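We use cookies to keep this site running. By continuing you accept our cookie policy.

Print this page | E-mail this page

February
By Daranee Pongsiri

Speaker notes: Two grippers, one wrist camera, and what I'm willing to say about them

Start without the title slide. Ask who has picked a gripper off a comparison table. Wait for hands. Ask who would pick the same one again. Wait longer.

I was asked to come and say which is better, the Gritero or the Broltside. I'm going to disappoint whoever wrote the program. I have a table of results, I'll show it near the end, and I don't believe half of it.

Setup, keep this short. Everything was run in simulation, in the Dustari kitchen, with the same arm model and the same Martens controller for both grippers. Two grippers, 7 tasks, 1396 trials in total. The tasks are the usual kitchen ones: reach into a bowl, lift something out, set it down, move along the counter, go near the sink and so on. Camera on the wrist. The policy gets that view and the joint readings, nothing else.

Somebody will ask why no real hardware. Answer: money, and the fact that the vendor claims I wanted to check were made in simulation too. If a number comes out of a simulator I should be able to get it back out of a simulator. I couldn't, and that's most of this talk.

First problem, the view. Both vendors talk about grip force and finger shape. Look at how little of the job the wrist camera gets at the moment it matters. With the bowl in the lower right corner, the thing you want to pick up is at the very bottom of the image and part of it is missing. One black fingertip comes in on the left. The rest is gray surface and shadow. A policy that does badly from there may be a policy with a bad gripper, or it may be a policy that is guessing where the object ends.

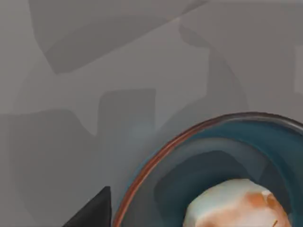 So when I read that finger design A beats finger design B on bowl tasks, I want to know where the camera was bolted, what angle, what lens. The Gritero sheet doesn't say. The Broltside sheet says "standard wrist mount," and I have yet to find out whose standard.

We ran the bowl task again with the camera tilted down a little more. Same grippers, same controller, same everything. The order flipped. Gritero was ahead before, Broltside was ahead after. Pause here and let them write that down. I'm not claiming the tilted mount is the right one. I picked it because it was easy to set.

Second problem, shadows. Go slowly, people tend to drift off here. Rendered shadows in this kitchen are big, soft and they overlap. They fall across a plain surface with no texture to hold on to. If your policy learned that dark shapes near the bowl mean "arm is close," you've taught it something about the lamp. Change the light and you find out. We changed the light. Both grippers got worse, and the one with the bulkier fingers got worse faster. Is that a gripper result? The sales deck would call it one. I'd call it a lighting result with a gripper attached. (Cut this line if running late.)

Third problem, the controller. Martens has a default stiffness setting and almost everyone leaves it alone, me included for the first several weeks. The default suits light fingers. The Broltside fingers are heavier. So a "neutral" controller was quietly on one side the whole time. I wrote to Martens and got a polite reply with a link to the manual page I had already quoted at them.

Ask the room: who retunes the controller per gripper before comparing? If hands go up, ask how long they spent on each. You want the same hours on both. I have seen papers where the new gripper gets a month of care and the old one gets an afternoon.

Fourth problem, task choice. Slide with the sink and the dish rack. The trials that start from here are the ones I trust least, and they're also the ones that look best in a video. An empty wire rack is a nasty thing for a wrist camera: thin verticals, zigzag prongs along the bottom, wall and counter showing through all of it. Depth estimates fall apart on that kind of thing. Then there's a white faucet and a white sink against a pale wall, so the edges on that side are weak too. If the gripper bumps the rack, whose fault is that? Our scoring script said "gripper collision" every time. I wrote that script, so I get to complain about it.

I sent a draft of these notes out and left a gap at this point for objections. 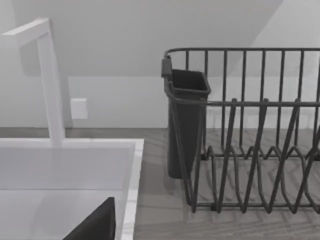
Noemí Cuautle replied that I was being unfair to the scoring, and that a collision is a collision no matter which part of the system caused it. A buyer gets the whole stack and the whole stack hit the rack, she wrote, so log it and move on. She also thinks I'm using bad camera placement to excuse a finger that is simply too wide for tight spaces, and she would like to see the width numbers before she hears one more word about shadows.

Read her reply out in full if there's time. She has a point about the buyer. On width I have a partial answer. We shaved the Broltside finger model down and reran the rack task, and collisions dropped, but they also dropped when we left the fingers alone and slowed the approach. I can't separate the two with the runs I have. She'll say run more. She's right, and I'd still like somebody else to pay for it.

Now the table. Leave it up for 60 seconds and say nothing. Then:

- the bowl row depends on camera tilt
- the rack row depends on approach speed
- every row depends on a stiffness value nobody in the room chose

What's left is a small Gritero lead on lifting round things in plain light. I'd defend that much. I wouldn't buy on it.

What I'd ask a vendor, and have asked both:

Send the camera pose with the results. Send the controller settings for every gripper in the comparison, yours and the other one's. Show the failed trials, all of them, with the wrist view and no nice side angle. Tell me who tuned what and for how long.

Gritero sent settings and no failures. Broltside sent failures from a different kitchen. Neither has sent a camera pose. I'll update the posted notes if that changes.

Questions. If the first one is "so which should I get," send them back to the bowl row and ask how their camera is mounted. Leave the table on screen while people talk. Room has to be clear by 4 p.m.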